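Grirkix 15 lets robot arms take things straight from your hand

The Grirkix team has released version 15 of its open-source grasp planner, and the big news is handovers. Earlier versions could only plan a pick from a surface that stayed put. With the new release, an arm can work out a grip on something a person is still holding, and keep revising that plan while the hand moves.

It's a lovely bit of work, and it has been a long wait. The handover branch was opened in January by Kavitha Arumugam, who maintains the perception side of the project from Urkthorpe, and it grew into the largest single merge Grirkix has had.

The trick is in how the planner treats fingers. Version 14 lumped everything near the gripper into one blob of points and looked for two flat sides to close on. Hold out a block to it and it would happily plan a squeeze across your thumb. The new release splits the wrist camera's view into object, hand and everything else, then throws out any grasp whose closing path runs through the hand. If no safe grasp is left, the arm waits with its jaws open until the person shifts their hold.

"Waiting was the hardest part to get right," says Arumugam. "The old code really wanted to do something on every tick. We had to teach it that standing still is a plan too."

Soft things get special attention. A foam block changes shape under a person's thumb, so a grasp that looked fine a moment ago may be aimed at a dent. Efe Olaniyan wrote the new shape tracker, called Carley, which refits the outline of the object 40 times a second and passes the change along to the planner. Carley can also be run alone, and there's already a small demo script for people who only want the tracking.

The training set for the hand and object split has 3,653 labeled handovers, all of them recorded by the team and a few generous friends. It ships with the release under the same license as the code. 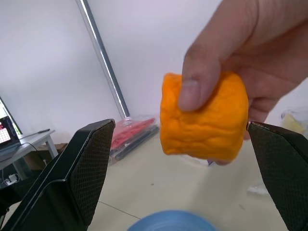

Getting the split to run fast enough was Damilola Akande's job. The first working build needed a desktop graphics card and still lagged behind a slow hand. Akande moved the heavy step to a smaller network and let the planner reuse its last answer when little has changed, and the whole loop now fits on a laptop – fan noise included.

There are still gaps. See-through objects confuse the splitter, gloves are hit and miss, and two hands on one object will make the arm wait forever. Aminu Ajayi, who handles releases, says gloves come first, with a fix planned for 15.1.

Upgrading from 14 means renaming a few settings, and the old "approach" block in config files has to go. The release closes 81 issues, and the full list is in the changelog. Builds for the Amadi controller should follow once the driver tests pass.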